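Sommont Fleece Throw, Maroon: Product Review
Prepared by Imogen Holroyd, Residential Furnishings
December 2019

The Sommont fleece throw was assessed for use in shared study rooms and residents' lounges, where a covering is expected to serve on chairs, beds and worktables alike. It was compared with the Waneck throw now in stock. Both were issued in June and used under ordinary conditions until the end of the fall term.

The Sommont is a soft, plain fleece with a low nap. The maroon is deep and even in daylight, although it reads closer to burgundy in its folds and distinctly redder under strong lamps. Residents who ordered from the catalog picture should be advised that the color on the page is lighter than the color delivered.

As a table covering, the fleece has clear merits. It protects a finished wooden surface from scratches, deadens the noise of objects being set down, and stays where it is placed better than a woven cloth. It does not lie flat. Any sizable item beneath it will produce a hump, and the fabric gathers readily against whatever stands behind. Mugs and other narrow-based items should be set down with care where the cloth is bunched.

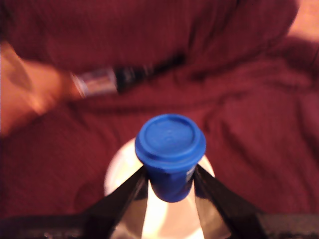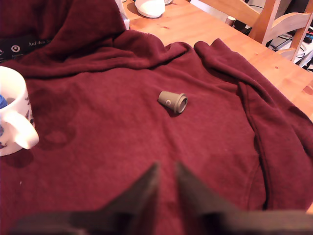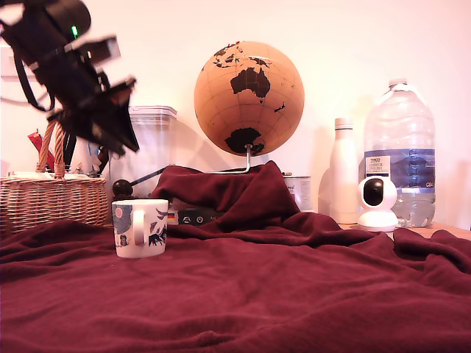 Maroon fleece in front of the cork globe.

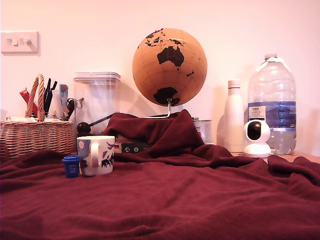
Washing results were acceptable. The throw was laundered 6 times on a cool cycle and dried on a line, with no measurable shrinkage. Light pilling appeared after the second wash and did not become noticeably worse. Lint was a problem at first — the Sommont should be washed alone until it stops shedding — and pale upholstery in the lounge had to be brushed.

The Waneck is thinner and dries sooner, but its hem had opened in two places by the end of the term. Yevhen Hrynyshyn, who supervised the laundering, considered the Sommont hem the stronger of the two and found no loose stitching. He noted that the care label is printed in very small type and faded early. A copy of the instructions should be kept in the linen room.

Warmth was rated good by the residents consulted. Several found the throw too short for a tall adult lying down, and a longer version would be welcome.

The Sommont is recommended for lounges and study rooms. It is not recommended as a replacement for bed blankets.

Rating: 3 out of 5

Related reviews
Waneck Fleece Throw, Gray
Ayele Woven Storage Baskets
Endimlow Desk Lamp
Ayele Cotton Table Runner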